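Filed under: Tech | Local Business | Robots

We use cookies to remember your settings and count visits. By continuing to read you agree to this. Manage choices

Drokstead startup is building its robot a school out of fake kitchens

April 3, 2019

DROKSTEAD - Wuvia, the small robotics firm on the second floor of the old Saxena building, has started collecting what it calls practice runs for a home robot that does not have a finished body yet. All of it in simulation. Doors, drawers, cupboards, lids, over and over.

The project is called Uko. The idea is simple enough to say. People steer a simulated robot arm through small household jobs, the computer keeps every move, and later a learning program is fed the lot and tries to pick up the habit.

"We want it to see a person get it right, and also see a person get it a little wrong and fix it," said Kuldeep Vashisht, who runs the collecting side. "The fixing part is what we were missing in December."

December was the first try. It did not go well. The team had written scripts to move the arm by itself, which was fast and cheap, and the program learned to open exactly the doors the scripts opened. Move the handle over a bit and it grabbed at air. Most of that batch has been dropped, Vashisht said, though a few of the drawer runs were kept for testing.

So now it is people. Six operators, most of them part time, two of them students from the evening course at the technical college. They work in shifts of two hours with a hand controller and a screen, and the office asks them to stop when their wrist gets tired, becuase tired runs look different and the program copies that as well.

A visit this week found the room quiet apart from the clicking. One operator was on cupboards, another on a sliding drawer that kept getting away from her. She restarted it four times while we stood there and didn't seem bothered.

Each run starts with the room a little changed. Colors, light, where the furniture sits, how far the arm is from the job. The rooms are plain, some of them pretty ugly, and the company is fine with that. Nobody is going to live in them.
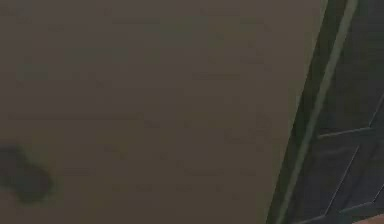 The count as of this week: 152 usable runs for cabinet doors, 46 for drawers. Lids have barely started. Vashisht would not give a target for the year but said the drawer number is "embarrassing, write that down" and that drawers get the afternoon shifts from now on.

Usable is the important word. Every run gets watched back by a second person before it goes in the pile. Things that get a run thrown out: arm passes through a wall (the simulator does allow this now and then), operator stops halfway to answer the phone, recording cuts off before the door is all the way open. Slow is OK. Clumsy is OK too, up to a point, and the point is still being argued over.

Vivek Semwal, who built most of the simulated rooms, is the one doing a lot of the arguing. He would like to keep more of the bad runs, with a label on them saying they are bad. Vashisht wants a cleaner pile. For the moment the rejects are going into a seperate folder and neither man has deleted anything.

Semwal also spends a good part of his week on the view from the arm. The program gets a picture from close to the gripper along with the position of each joint, and close up, things stop looking like themselves. A door can fill the whole picture. An operator with a wide view of the room has no trouble with that but the program doesn't get the wide view.

"You get right up on a flat surface and there's almost nothing to go on," he said. "A bit of trim, an edge, maybe a line. It has to work from that. I keep telling the operators, don't rush the last few inches, that's the part we need most."

Operators have been asked to come in from more angles too. Early on everybody approached from straight ahead, the easy way, and the pile filled up with runs that looked alike. There is now a sheet taped by each desk with the starting position for every run in the shift. It is not popular. One operator had crossed out two of the positions and written "no" beside them.

What happens next depends on money, partly. The company has enough to keep the six operators through the summer. A first round of training on the new cabinet runs is set for later this month, on rented machines, and will take roughly a week. If the program can open a cabinet it has not seen before, in the simulator, the team moves on to a real one. That one is already in the office, a secondhand unit standing in the hallway with no shelves in it, and people have been leaving their coats on top.

Semwal was careful about the real cabinet. Simulated hinges do not stick and real ones do. He expects to collect a second set of runs on it by hand, a smaller one, whatever the first results say.

Wuvia is looking for two more operators for the evening shift. No background in robots needed, training is paid. Being good at video games helps less than people think, Vashisht said, the gamers go too fast. Ask at the second floor desk, afternoons.

Get the Drokstead morning roundup in your inbox. Enter your email to sign up. Unsubscribe at any time.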